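Hi all! I'm Nelli, and I'm looking for people in and around Merdale who'd like to sing with us this May. We're a pretty relaxed bunch (I joined without being able to read a note) and we're short on low voices, so basses, please, please write to me!

We meet at 7 in the evening above the old bakery in Panville, and there's tea at the break. Vignesh Poojary leads, and he's very patient with people who come in a bar early, meaning me. 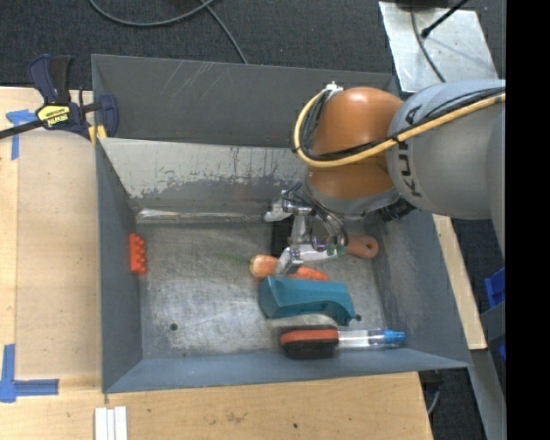
It's $20 for the whole month, music included. You don't need to audition, just come along and stand next to somebody loud. We're learning 3 songs for the spring concert, one of them in Latvian, and Dace Grigaitė will help everyone with the words.

Want in? Drop me a line at the Panville library desk with your name and whether you sing high or low. "No idea" is fine too!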